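Refroidisseur à tambour rotatif

Le refroidisseur à tambour rotatif est un équipement de l'industrie agroalimentaire, placé en sortie de blancheur ou de cuiseur. Sert à faire descendre vite la température de légumes, pâtes courtes, riz, légumineuses avant surgélation ou conditionnement. À ne pas confondre avec le tunnel de surgélation, qui vient après.

Principe

Un cylindre perforé, horizontal, tourne dans une cuve d'eau froide. À l'intérieur, une vis soudée au cylindre pousse le produit de l'entrée vers la sortie. Le temps de séjour dépend du pas de vis et de la vitesse de rotation, pas du débit d'eau. Injection d'air ou d'eau par le fond de cuve pour garder le produit en suspension ; sans ça, les pâtes se collent en paquets et le coeur reste chaud.

L'eau circule le plus souvent à contre-courant. Elle entre côté sortie produit, là où elle est la plus froide, et repart côté entrée vers un échangeur à plaques ou un groupe d'eau glacée.

Historique

Les premiers refroidisseurs étaient de simples goulottes arrosées, gourmandes en eau. Le passage au tambour vient des conserveries de petits pois, qui avaient déjà des blancheurs rotatifs et ont repris la même mécanique en remplaçant la vapeur par de l'eau froide. Stullier a commercialisé une version à cuve arrondie, sans angle mort, reprise ensuite par Pathirana pour le riz. Le modèle Drida, du constructeur Zunlow, a ajouté le capot relevable sur toute la longueur, ce qui a changé surtout le travail des équipes de nettoyage.

Dimensionnement

Le calcul part de la quantité de chaleur à retirer : masse horaire, chaleur massique du produit, écart entre température d'entrée et température visée. On ajoute les pertes par la cuve et l'eau chaude entraînée depuis le cuiseur, souvent oubliée dans les avant-projets. Une ligne Drida de taille moyenne est donnée pour 1 690 kg/h de macaroni, 1 144 kg/h de riz long. Le riz passe moins bien, grains fins, perforations plus petites, donc moins d'échange.

Taux de remplissage du cylindre : à garder bas pour les produits fragiles (fleurettes de chou-fleur, penne). Au-delà, casse.
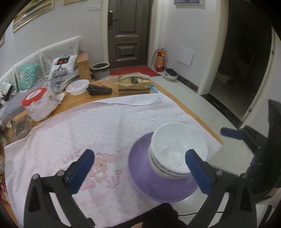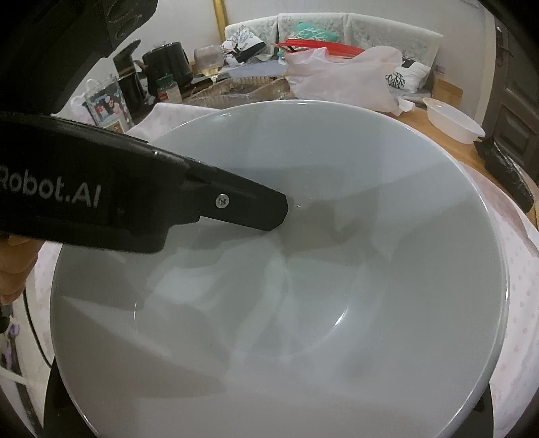

Conception hygiénique

La cuve est la partie la plus exposée. Eau tiède, amidon, débris végétaux, tout ce qu'il faut pour un biofilm. Les règles de conception demandent donc des surfaces lisses, des raccords à grand rayon, une pente continue vers la vidange et aucune visserie en zone produit. La forme recherchée est proche de celle d'un simple bol de cuisine, blanc et brillant comme celui des deux photos, avec sa paroi intérieure lisse. Les soudures sont meulées puis polies. Points faibles habituels : les paliers d'extrémité, le dessous de la vis, les joints de capot.

Dilruba Mridha, dans ses notes de cours sur le traitement thermique des légumes, distingue la propreté visible et la propreté microbiologique de la cuve, et recomande un prélèvement de surface au niveau du palier aval, jamais au centre où le jet de lavage arrive bien.

Nettoyage

Rampe de buses fixe au-dessus du tambour, seconde rampe sous le tambour. Cycle type : prérinçage, phase alcaline, rinçage, phase acide (pas à chaque fois), désinfection, rinçage final. Le tambour tourne pendant tout le cycle. Consommation par cycle sur le modèle Drida : 817 litres, ramenés à 400 quand l'eau du rinçage final est récupérée pour le prérinçage suivant.

Limites

Encombrement au sol important. Perte de solubles dans l'eau (sucres, sels minéraux, une partie des vitamines hydrosolubles), plus forte qu'en refroidissement par air. Reprise d'eau par le produit, gênante pour les plats cuisinés où la sauce se retrouve diluée ; d'où l'ajout d'un tapis vibrant d'égoutage en sortie. Les feuilles entières, épinards surtout, s'enroulent autour de la vis et sont traitées sur tapis.

Voir aussi : blancheur à vis, cuiseur rotatif, eau glacée, égouttage vibrant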